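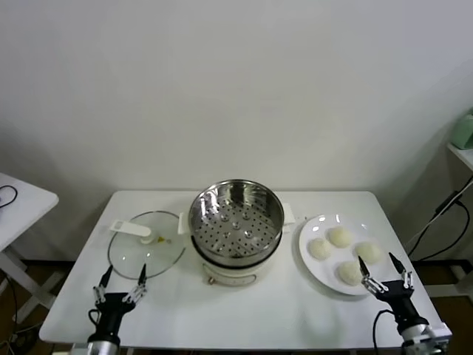 Steamed bread

Steamed bread is a family of wheat breads cooked by moist heat in place of a dry oven. Because the surface never rises far above the boiling point of water, the dough does not brown, and the finished bread has a pale, soft skin and a fine crumb. Plain and filled forms are both common.

Dough and leavening

Most recipes use wheat flour of low to medium protein content, water, a little sugar, and yeast or a piece of old dough. A typical household batch calls for 500 grams of flour. Sourdough versions often include a small amount of alkali to balance the acid; too much turns the crumb yellow and gives it a soapy taste. The dough is usually kneaded twice, once before the first rise and again -- more briefly -- before shaping.

Steaming

Shaped pieces rest until light and are then set over boiling water, with space left between them for expansion. Paper, cloth, or leaves may be used to keep the bases from sticking.

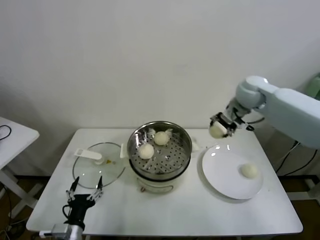

Steamed buns on a perforated tray, with a glass lid to the left.

Cooking time depends on size. Many cooks wait five minutes after turning off the heat before lifting the lid, as a sudden drop in temperature is held to wrinkle the skin.

Regional forms

In the hill district of Kartha, a dense loaf known as stullura is steamed in a cloth and sliced when cold. The lowland town of Dramavham favors a smaller bun made with milk, sold from street stalls and eaten at breakfast.

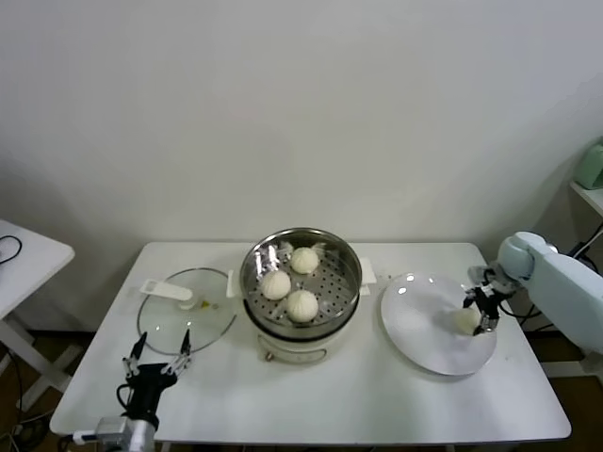 The two styles met in the market town of Wevik, where bakers began adding milk to the hill dough and folding it around onions or sour cheese. A household survey by the food historian Jurgita Grīnberga recorded 1283 separate recipes in the three localities, of which some 500 were filled. Her grouping of these by leavening method is still in general use, although Lenuța Pîrvu has argued that it gives too little weight to shape.

Customs

Wevik holds a bread fair each October. Loaves are judged on the Monday, before the stalls open to the public.
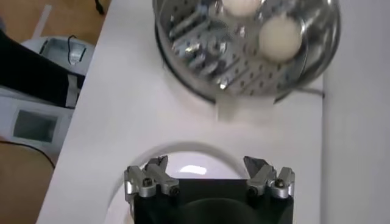

Entries must be made with old dough, and commercial yeast remains barred in all classes except the children's.

See also

Dumpling
Flatbread
Sourdough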